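Thread: the gripper, month three

Month 3 of building a hand-held gripper at the shared workshop in Wiltton. I was told it would take a weekend. I was the one who told me.

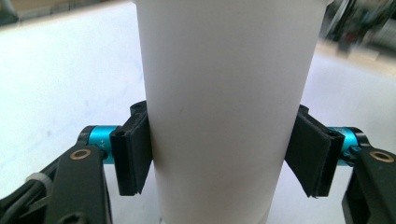
Quick recap for anyone who wandered in from my sourdough posts: you hold it, you squeeze, two fingers close on a thing. Toddlers ship with this as standard.

The joints are Werel ones, bought in a fit of optimism. The arms I drew myself, which explains the 3 earlier versions in the drawer marked "learning".

Version one closed beautifully and wouldn't open. Version two opened beautifully. You can see where this is going.

Pads next. Hard plastic slid off everything. Rubber from a kitchen jar opener gripped so well it kept my sleeve. I've now got a roll of something black from Adance and the finish at the edges is best described as "hand-cut, by a hand in a hurry".

Cable routing: one tie, lots of hope. Before the tie, the loom kept wandering into the hinge to see what was going on.

I log every squeeze, so I can tell you we're at 2,497. Of those, 700 were me sitting at the bench at 11pm going open, close, open, close, like a bored crab.

Slop in the left finger is the current villain. It's the bushing hole, which I drilled by eye. My eye would like it known that the drill was also involved.

Someone asked why I don't just buy one. I looked up the price of the Bhattacharjee gripper and had to go and stand in the car park for a bit.

To do before March: redrill the left arm, trim the pads with an actual straight edge, label the cables before I forget which is which. (I have forgotten which is which.)

If anyone local has a reamer they'd lend me, I'm at the bench nearest the kettle most evenings. Will pay in sourdough.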